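Unit 7. Limited Warranties in Equipment Sales: Repair Clauses and Return Shipping
Course notes, commercial purchasing
Prepared by Kastriot Hoxha

7.1 Scope of this unit

Unit 6 dealt with how long a warranty lasts and when the period starts. The present unit deals with what the buyer gets when a claim is accepted, and who pays for moving the goods. Statutory rights of consumers are left to Unit 9. All clauses discussed below are written between two businesses.

7.2 The remedy clause

A remedy clause lists what the seller must do once a defect is shown. Most equipment sellers limit the list to repair, replacement, or refund of the purchase price, and reserve the choice to themselves. The usual wording is "at Seller's sole option." A buyer who wants a new unit may therefore be given a repaired one, and has no ground for complaint if the repair works.

Read the clause for the following points:

Who chooses the remedy
Whether replacement parts may be reconditioned
Whether a repaired part carries the rest of the original period or a new one
Whether the seller must act within a stated time
Whether labor is covered, or parts only

The last point is often missed. A clause that covers "parts found to be defective" says nothing on labor. Under such a clause the seller can supply the part and bill for fitting it.

7.3 Worked case: Norkimgate and Skiselholm

Norkimgate bought sealed control cabinets from Skiselholm for use in a feed mill. The price was $1268 per cabinet. The warranty covered parts only and placed return freight on the buyer. In August a door gasket on one cabinet failed and the power supply inside was damaged by dust.

Skiselholm accepted the gasket claim and rejected the power supply claim. The power supply came from another maker, Nolte, and the sales terms passed through Nolte's own warranty for that item. Norkimgate then had two claims to run against two firms, with separate forms and separate return addresses.

Costs to Norkimgate on the gasket claim:

Freight to the factory: $110
Labor to remove and refit the cabinet: $600
Gasket: no charge

The warranty was honored in full as written. The buyer still paid $710 for a part of small value. When comparing two quotes, add the likely cost of a claim to the purchase price before ranking them.

7.4 Return authorization

Nearly all sellers require a return number before goods are sent back. The number does not mean the claim has been accepted. It means only that the goods will be received at the dock. Goods sent without a number may be refused, and the carrier will then charge freight both ways.

A request for a return number should state the model, the serial number, the invoice number, the date of shipment, and the fault. Describe the fault as found. Do not write a cause unless it has been tested. A buyer who writes "failed after overload" has supplied the seller with an exclusion.

7.5 Exclusions and the burden of proof

Common exclusions are misuse, poor installation, alteration, normal wear, and use outside the rated conditions. The drafting question is who has to prove the exclusion applies. Compare:

"This warranty does not apply to goods that Seller determines were misused."

"This warranty does not apply to goods shown to have been misused."

The first leaves the finding to the seller. The second requires evidence, though it does not say from whom. Yusri Lubis, in the reading for this unit, suggests adding "by inspection report, a copy of which is given to Buyer." The addition costs the seller little and is seldom refused in negotiation.

7.6 Consequential loss

The remedy clause is nearly always paired with a clause shutting out lost profit, downtime, and damage to other property. In the case above, the mill stood idle during the repair. None of that loss could be claimed. Where downtime is the main risk, ask for a loan unit or a stocked spare; either is easier to obtain than a change to the loss clause.

7.7 Exercises

1. Redraft the Skiselholm remedy clause so that the seller pays freight one way. State which way and why.
2. Zatbridge offers a warranty of 3 years on parts and labor, with refund as the only remedy after the first year. List the facts you would need to value this offer.
3. Write a request for a return number for the failed gasket, using the facts in 7.3. Mark any facts that are missing.

Written answers are due Friday, November 20, 2020.

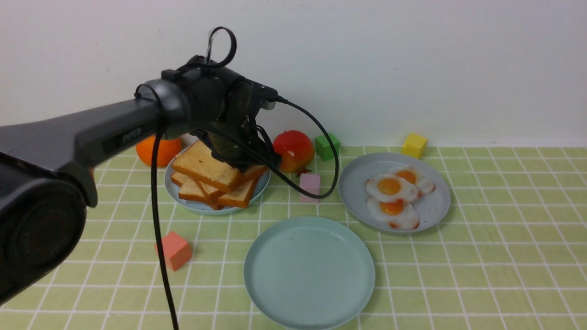

PiPER arm, gripper over a stack of toast slices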